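From: Diệp Lưu
To: Petalwood list
Date: 25 September 2020
Subject: Re: [petalwood] Sourdough starter gone flat, and the flour question

Hi Gintarė, hi everyone,

Sorry for the slow answer, I've been up to my elbows in the garden and hadn't opened the list mail for a while. I'll put my replies under your bits so it doesn't get too muddled.

Gintarė Eglītis wrote:
> My starter was going beautifully all winter and now it just sits
> there. It gets a few bubbles after a feed and then a layer of grey
> water on top. I feed it once a day, same as always, with the
> supermarket plain flour. Is it dead? Should I chuck it?

No no no, don't chuck it! I very nearly did the same with mine when we first moved to Gullstead and I'm so glad I was too lazy to wash the jar. Grey water (some people call it hooch) is mostly a hungry starter. It's warmed up quite a bit at your end, hasn't it? Mine eats twice as fast as soon as the kitchen warms up, so a feed once a day that was plenty in July leaves it starving by dinnertime now.

What I'd do is tip nearly all of it out. Be ruthless. Keep a spoonful, put it in a clean jar, and feed it equal weights of flour and water, morning and night. For the first few days give it wholemeal or rye, even if you normally bake white. I keep a bag of rye just for this and hardly use it for anything else, except the odd batch of crackers. By the fourth or fifth day you should see it climbing up the jar again. Put a rubber band around the jar at the level you've fed it to, then you don't have to rely on your memory (mine's hopeless).

If it goes pink or orange or grows fur, then yes, out it goes, jar and all. Grey on top is fine. Smelling like nail polish remover is also fine, it's only telling you off.

> Also what are people doing for flour? I'm paying silly money for
> one kilo bags and I'm going through one every few days now the
> kids are having toast for every meal.

We gave up on the little bags back in autumn. I get the big sack from the mill shop out at Zindham now, and split it with my sister-in-law, who takes the smaller half and complains that it's the smaller half. It's a fair drive but they've got a loading bay around the side and they'll put it straight in the boot for you. Their baker's flour is stronger than the supermarket plain, so you'll find the dough wants more water than you're used to. Go up a little at a time. My first loaf with it was like a house brick because I didn't believe them.

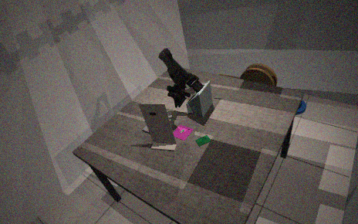 The thing with a sack is keeping the weevils out. I decant mine into food-grade buckets with the screw-down lids, and anything that won't fit goes in the chest freezer for a few days before it comes anywhere near the pantry. I lost a whole sack two summers ago to pantry moths and I still get cross thinking about it. Little webs all through the semolina, the polenta, a bag of cashies I'd been saving. I had every shelf out on the lawn and was going along the cracks with the vacuum. So, freezer first, and bay leaves if you like them but I reckon they're just decoration.

> And last one, sorry. What quantities are you using? I've got three
> recipes and they all disagree, and one of them is in cups.

Cups! Chuck that one. Get some cheap digital scales if you haven't already, you'll never look back.

My everyday one makes two loaves or one loaf and a tray of rolls:

1 kg baker's flour
700 g water, a bit more if the flour's thirsty
225 g lively starter
a scant tablespoon of salt

Mix the flour and water first and go and do something else for half an hour. Then squish in the starter and the salt with wet hands. I give it four lots of stretching and folding over the next couple of hours, whenever I walk past really, and then leave it till it's puffy and wobbles when you jiggle the bowl. Shape it, into the tins, tea towel over, and into the fridge overnight. I bake it straight from cold in the morning while the coffee's on. Hot oven, as hot as mine will go, and then down to moderate once it's got some colour. It sounds hollow when you knock on the bottom, but I take mine a good bit darker than my husband likes, and he eats it anyway.

If your lot are mad for toast I'd do it in tins like this and leave the fancy round ones for weekends. Round loaves look gorgeous but every second slice has a great hole in it and the Vegemite goes straight through onto the bench. Ask me how many times I've wiped that up!

One more thing about the fridge. If the tins are on the top shelf of ours they come out barely risen, and on the bottom shelf they've gone over the sides. I have no idea why it's that way around. Try yours in both places before you blame the starter.

Somebody asked last month (was it you?) what to do with all the starter you tip out. Pancakes, mostly. I keep a discard jar in the fridge door and when it's full I beat in an egg, a splash of milk, a bit of sugar and half a teaspoon of bicarb right at the end. It froths up like a science experiment, so use a bigger bowl than you think. It's good for crumpets too if you've got the rings. I use tuna tins with both ends off and the labels soaked, buttered really well or you'll be chiselling them out.

I've also got a bit of dried starter put by, if yours really doesn't come back. I smear it thin on baking paper, let it go crisp on top of the fridge and crumble it into envelopes. I've made up 9 and three are spoken for, so there's plenty. Send me your postal address off-list and I'll pop one in the mail with the instructions. It takes nearly a week to wake up, so start it before you've run out of bread.

Oh, and to whoever was after the fruit loaf recipe from the Petalwood morning tea, I haven't forgotten. It's on the back of an envelope somewhere in the car. The trick with that one is soaking the sultanas in cold tea the night before, otherwise they steal all the water out of the dough.

Let me know how the jar's looking in a few days, Gintarė. Fingers crossed!

Cheers,
Diệp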